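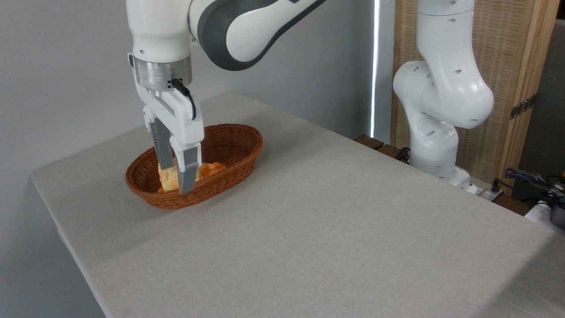

Small screws and seams on the front of a white gripper

Search this site Enter keywords Go

Give me a screw I can see

1/30/25
By Siobhán Mac Carthaigh

My kettle died before Christmas, and I'm still cross about it. It was a Flomex, a nice fat cream one with a lid that popped up when you pressed the button, and one morning the button went down and stayed down. The water still boiled. The light still came on. But the lid wouldn't open, so you had to fill it through the spout with a measuring jug, like somebody feeding a lamb.

I turned it over (unplugged and empty, don't write in) and there was nothing there. No screws, no little catches, just a smooth base with a sticker on it. I ran my thumbnail round the edge looking for a way in and all I got was a broken thumbnail. I looked up the spares and found that part 2996, "lid assembly, cream", did once exist and doesn't any more. So I bought another kettle, and I've resented it every single morning since.

I have a radio to compare it with, you see. It's a Dristmont 2295, it was my aunt's, and it has four great big cross-head screws in the back that you could get out with the end of a butter knife. I have done exactly that. The volume knob had gone crackly, so I took the back off, had a good look, gave the thing a squirt of what the man in the shop sold me, and put it all back together while the potatoes were on. I am not handy! I once wallpapered over a light switch. But the radio let me have a go, and the kettle didn't.

I can hear the other side of this already because I'm married into it. My brother-in-law works in product design, a word he says very carefully, and he tells me that people don't like the look of screws. They collect grease. They spoil the line. If you put a screw where a customer can see it, he says, the customer assumes the thing was cheap to make, and then there's the worry about someone opening it up and giving themselves a shock.

Well, the shock I'll grant him. I don't want children getting into the back of the microwave and I'm perfectly happy for some things to stay shut. A sticker saying DO NOT OPEN does a fair bit of that work, and so does a bit of sense. But the line? The line of what? It's a kettle. It lives between the bread bin and the wall and it has a tea towel on it half the time. I have never once stood in my kitchen admiring the underneath of anything.

And I don't believe people are as fussy as all that. Go and look at what they pay for in antique shops: brass fittings, hinges as big as your hand, travelling trunks with studs all over them. We like seeing how a thing is held together. It's only when we're sold something new that we're supposed to want it to look as if it grew on a tree.

There's a repair shop in Brorkesby called Breathnach, down past the bus station, where Rafail Vlachopoulos has the front counter. I took the Flomex in to him before I gave up on it. He held it up to the lamp, tapped it in a few places and said, "I can open it, but then it will be open." Which is fair. It was glued, and he'd have had to crack the case to reach a spring that probably cost less than a stamp. He gets a lot of these, he told me. Toasters, hair clippers, the lot. He charges nothing to look, and I do wonder how long he can keep that up if looking is all he's able to do.

What bothers me most is how quickly you get used to it. My niece is 16 and clever, far cleverer than me, and when her headphones stopped working on one side it didn't cross her mind that there was an inside. Why would it? Everything she's ever owned has come as a sealed lump. I got my first screwdriver at seven and ruined a perfectly good alarm clock with it, and I've had a cheerful contempt for alarm clocks ever since.

So I've made a rule for this year, and you're welcome to borrow it. Before I buy anything with a plug, I turn it upside down in the shop. If there are screws, and they're the ordinary sort and not those mad star-shaped ones, it goes on the list. If it's smooth, back on the shelf it goes. I've had some looks. In January I turned over 3 toasters and a sandwich maker, and crumbs fell out of one of them, so heaven knows what that was about.

I came home with the ugliest toaster in the shop. It has two screws on the front, right where you can see them, and one of them is slightly crooked. I might straighten it on Sunday.

More opinion
Bring back the kitchen drawer
Why I still write down phone numbers
A word against scented bin bags
The bus station café deserves better
Letters: your worst wallpapering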